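Warkulico
Notes from the apartment on Tarken Street

Sorting out the tool boxes

Posted 1/3/22 by Ayantu Ambaye

I spent most of the holiday break not doing the thing I said I would do, which was go through the hall closet. I finally started on it yesterday. I only got as far as the tools and the sewing stuff, but those were the worst parts, so I'm counting it.

The closet is narrow and deep, and whoever lived here before us put in shelves that are a little too close together. Anything taller than a shoebox has to go in sideways or on the floor. For a long time the tools were on the floor in a canvas grocery bag. When we needed a screwdriver, one of us would tip the bag out on the hall rug, find the screwdriver, and put everything back in a different order. The tape measure went missing that way for most of last year. It was inside a rain boot.

My sister-in-law, Mahlet Negussie, moved out of her place in March and passed along a lot of her plastic storage. Some of it was too big for us and went to the neighbors. We kept a toolbox and a storage box with a white lid and a bluish purple base, and both of them have been sitting on top of the fridge ever since, holding things that didn't belong in them. Batteries, takeout menus, a bag of rubber bands.

Step one was emptying them and wiping them down. I used dish soap and a sponge, and an old toothbrush for the corners. Skulter, the hardware store by the bus stop, sells a plastic cleaner that I've used on the patio chairs, and I thought about buying it again, but soap is fine for this kind of plastic. The lids are what take the time. There's a raised rim that goes along the edge, and dust settles against it and stays put until you dig it out.

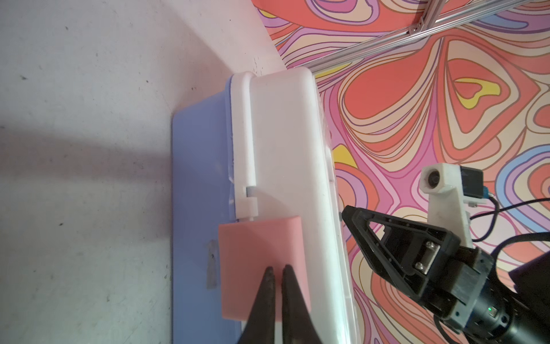 I also tried to get the old tape off. Mahlet labels everything, and I respect that, but after a few years tape leaves a layer behind that's harder to remove than the tape was. Cooking oil works on it if you let it sit for a while and then rub with a dry rag. Rubbing alcohol works faster, but I worry about what it does to colored plastic, so I keep it for glass jars. I left one piece of tape where it was. It wasn't hurting anything and I was tired of rubbing.

The box with the white lid is going to be for sewing. I don't sew much. I do hems, buttons, and the occasional cushion, and I have far more supplies than those jobs call for, because people who know you own a sewing machine give you thread. I counted the buttons while I was at it, since I wanted to know whether they would all fit in one jar. There were 257, and they did fit. I threw away four spools of thread that snapped when I pulled on them. My mother taught me that test. If it breaks with a light tug, it will break in the machine, and there's no point in keeping it.

What I like about this box is that the handle folds into the lid. It sits down in its own slot, so I can put another box on top of it, and on those shelves that makes the difference between fitting and not fitting. The handle is pink. I would not have picked pink and purple together for the hall closet, but the door is closed most of the time and I've gotten used to it.

The one place I haven't gotten clean is up near the corner of the lid, where it meets the rim. There's gray dirt down in the seam and the toothbrush bristles are too thick to reach it. I'm going to try a wooden toothpick next, and after that I'm going to leave it alone.

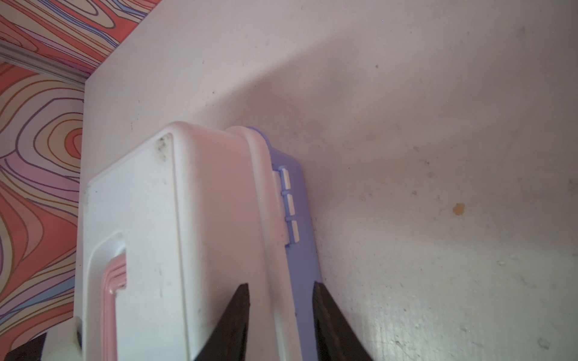 Reading time: 5 min

On to the tools. I should say that our collection is not impressive. We rent, so the big jobs belong to the landlord, and what we do ourselves is mostly tightening things. Chair legs, cabinet hinges, the towel bar that comes loose every couple of months. For that you need screwdrivers, a hex key or two, pliers, and a hammer, and it helps to be able to find them.

I laid things out on the table before putting anything in. I've tried packing a box straight from the bag and it doesn't work for me. I end up with the stuff I never use on the bottom taking up the good space. With tools lying side by side, I can see the duplicates right away. We had three small flat screwdrivers and I couldn't tell you where any of them came from. I kept the one with the best tip and put the others in a bag for my cousin Adugna, who is moving into his first apartment and owns, as far as I know, a butter knife.

Then I sorted by how often we reach for something. The things we use every month go in the toolbox. Things we use once a year, like the stud finder and the caulk gun, go in a bin on the top shelf. Things we have never used go in Adugna's bag too, if he wants them, and if he doesn't they can go to the thrift store.

The toolbox is light blue with a pink latch, so it more or less goes with the other one. I started with the long tools, since they decide how everything else lies. Handles all face the same direction.

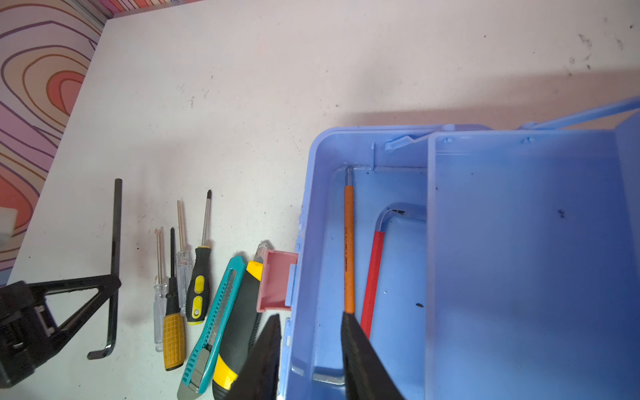

Orange screwdriver and red hex key in the toolbox, with more tools on the table.

I like a bright handle on a tool. The orange and the red show up well against the blue plastic, and they show up on a rug too, where my black-handled pliers disappear completely. If I ever replace the pliers I'm going to get some in a color.

I have not put in dividers. I looked at a few and they were all the wrong width, and cutting one down seemed like a way to turn an afternoon project into a weekend. For now the small parts are in two old spice jars with screw-on lids, one for picture hooks and one for everything else. The "everything else" jar needs another look. It has some 8 kinds of screw in it, plus a key that doesn't open any door we have.

The blade tools are going in last and I'm still deciding how. I don't want to reach in for the tape measure and find a blade. A piece of folded cardboard with a rubber band around it would probably do the job, and I have plenty of rubber bands from the top of the fridge.

Next is the shelf with the light bulbs and extension cords. I have a feeling most of the bulbs are for a lamp we gave away. I also need to call Mahlet and ask if she wants the takeout menus back, since half of them are from her old neighborhood and one has a phone number written on it in her handwriting.

Filed under: Home, Closets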